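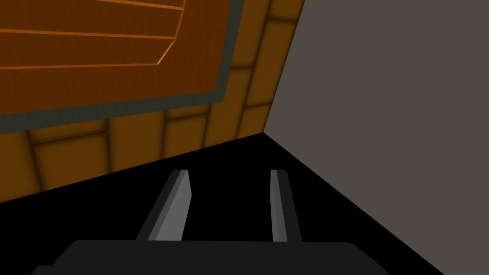 10/9/19 - Trultach, clipboard history, menu bar build

Very good day. The search box now filters while you type and it feels instant, even on Ovberg, which is the oldest Mac we have in the office. I filled the history with 600 clips, a mix of plain text, links and a few long chunks of log, and went at it with one-letter searches, the worst case. No stutter at all!

What fixed it was so simple I'm a bit cross with myself. The old code rebuilt the whole list on every key press, including the little previews, and the previews were the slow bit. Now it only makes a preview when a row scrolls into view, and keeps it afterwards. Fulvio suggested this in December and I wrote it down and then forgot all about it (page is still in the other notebook, with a coffee ring on it).

Preview text is now cut at 200 characters. Tried longer, couldn't see the point, the row only shows two lines anyway.

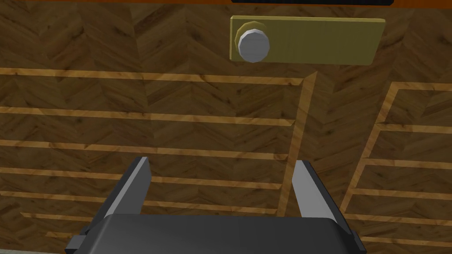 Still to sort: pasting from a password manager. Some of them mark the clip as private and some don't, and we have to respect the mark when it's there. I've got it working for the ones Debora uses. Clips marked private never reach the history file, I checked by opening the file by hand after each copy. For the others I'd like a list of apps to ignore, which the user can edit. Orlandini (the settings branch) already has a half-built table for that, so I'll merge it before I start anything new.

Shortcut clash: ctrl-space is taken by the input source switcher if you have more than one keyboard layout. Fulvio has Italian and British both switched on, so he hit it straight away. Default changed to shift-cmd-V. Some editors use that for paste without formatting - need to ask people how much they'd mind. 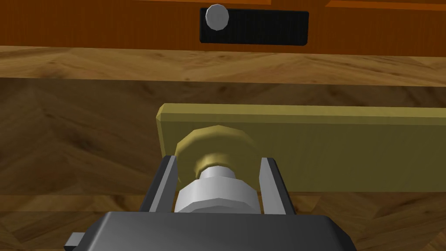 Pause switch, then. Debora wants a way to stop recording clips for a while without quitting, and I love the idea, I'd use it every day. Clicking the menu bar icon with option held down will do it. The hard part is showing the paused state at that tiny size, and greying out the icon looks like a crash. The drawer front has the shape I want: a long dark plate with rounded corners and a round silver knob up near the left end, just like a switch set to off. Drew it in black only, knob left for paused, knob right for recording, and it reads well even small. In dark mode the knob disappears into the bar, so it needs a gap cut round it.

Garkudstead server has tonight's build. Debora, if you read this before I'm in, please try the pause with the lid closed and opened again. I suspect it forgets.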